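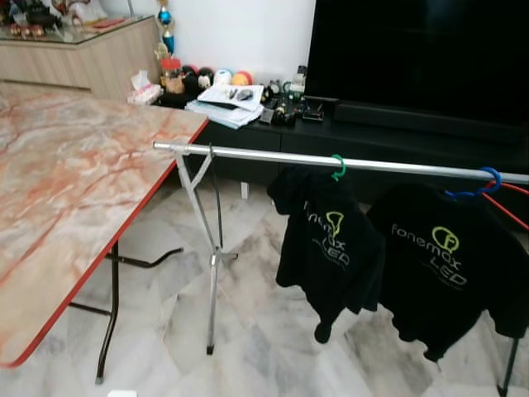 Chapter 4
Who Is in the Chair? Sitters, Strangers and the Painted Portrait

In July, the town of Saltville unveiled a portrait of its longest-serving mayor, and the mayor's own sister asked who it was. The painter, Trinidad Quezada, had worked on it for 17 weeks. She had given her sitter a stronger chin, a better coat and a view of the harbor he could not have had from his office, which faced a parking lot. The mayor was delighted. He said it was the first honest picture of him ever made.

Portraits have always been a deal between two people who want different things. The sitter wants to be admired, and usually pays. The painter wants to make a good painting, and usually needs the money. Most of what we will look at in this chapter comes out of that quarrel, including the hands, which painters charged extra for and sitters often decided they could live without.

We begin with the Lucero family of Allton, who ordered 21 portraits over three generations and disliked nearly all of them. Their letters of complaint survive and are much better written than the family history. We then turn to Kumiko Iwasaki, who painted the same neighbor 48 times and never once asked him to smile, and to the Benítez sisters, Josefina and Yamila, who painted each other and did not speak for a year afterward.

Key terms: sitter, commission, likeness, attribute, bust-length, three-quarter view

Before you read
Find a portrait of someone you know well. A school photo will do. Write down what it gets wrong, then ask the person what they think it gets wrong. Keep both lists. You will need them in Section 4.3, where Patricio Zapata repaints his own father from memory and misplaces the ears.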